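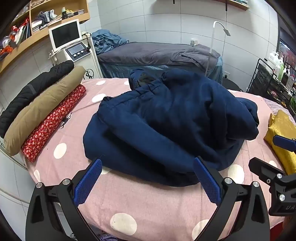

Zallell Opens Enrollment for Home Laundry and Folding Course

Wednesday, June 7, 2023 – Zallell, the household skills organization, announced today that enrollment is open for its summer course on sorting, folding and storing clothes at home. The course will be held at the Stenda Center, with places for 40 adults.

The program follows a trial held in May at the Cifuentes and Peretti residence halls, where 372 residents took part in evening sessions. Many told organizers that clean clothes were often left on the bed for days after washing, and that garments with elastic edges were the ones they put off longest.

In response, the opening lesson has been rewritten to deal with soft, bulky and gathered items. Participants will learn to find the corners of a garment, open it out on a bed, smooth the fabric toward the hem and fold it to fit a standard drawer. Later lessons cover bed sheets, blankets and seasonal storage.
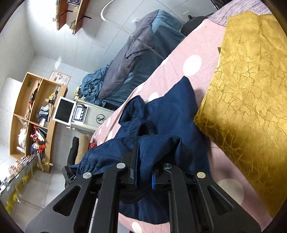 A navy blue garment on a polka-dot bed sheet, with a mustard-yellow blanket at right.

All lessons use an ordinary bed as the work surface – no folding table or special equipment is required. Participants are asked to bring three items from their own laundry to each meeting.

The course fee is $100 and includes a printed guide. A reduced fee is available to students and to current residents of both halls. Zallell plans to offer 200 further places in the fall, subject to demand.

Enrollment forms are available at the front desk of the Stenda Center during regular opening hours. Completed forms may be returned in person or by mail.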